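Cova Large Serving Bowl, Cream: Two Months of Soup and Regret

Posted Wednesday, June 28, 2023
Rating: 4 out of 5

I bought the big Cova bowl in April to replace a salad bowl that had died in the sink. The shop page promised a "statement piece for gatherings." My gatherings consist of me, a podcast and a quantity of noodles, and I can report that it makes its statement to a very small audience.

First, the size. It is large. It's large in the way that a dog can be large in an apartment, so that you plan your movements around it. It would not go in my cabinet with the plates in there, so now the plates live somewhere else and the bowl has a shelf to itself. Measure before you order. I did not measure.

The glaze is a creamy white that goes with everything, including turmeric, which it holds onto for a day or so before a paste of baking soda talks it down. Tomato sauce wipes right off. Forks have left a few gray marks near the bottom, and I've decided those are mine and not the bowl's.

It weighs 800 grams on my kitchen scale, less than I expected from looking at it. Full of soup it's another matter, and there are no handles. I carry it the way you'd carry somebody else's baby. The rim is the best part of the design, a decent edge to get hold of when you tip it up to dry or pour out the last of the dressing.

Microwave: yes, but the bowl gets hotter than the food. Dishwasher: bottom rack only, and then nothing else fits on the bottom rack.

I also own the Bronum nesting set, which cost less and stacks up in the space of one bowl. For cereal, or anything else a sane person eats alone, I reach for those. The Cova comes out for pasta, popcorn and bread dough. It'll take a six-cup batch of flour without any of it climbing over the side, and a dinner plate on top does for a lid.

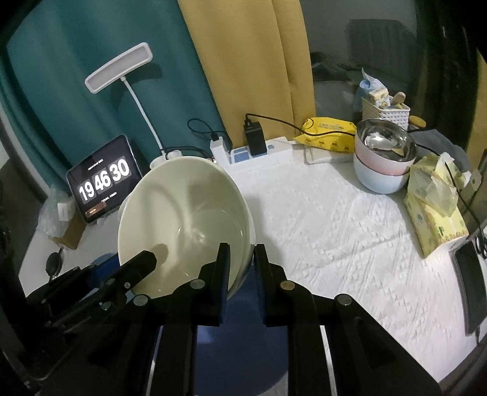 The Cova on its edge, with the smaller bowls stacked on the far side of the table. Clock says 19 46 30.

One star off for the foot, which is unglazed and scratchy. It has left a faint ring on my shelf and would do the same to a nice table, so use a cloth. I'd buy it again at the sale price. At full price I'd want the handles.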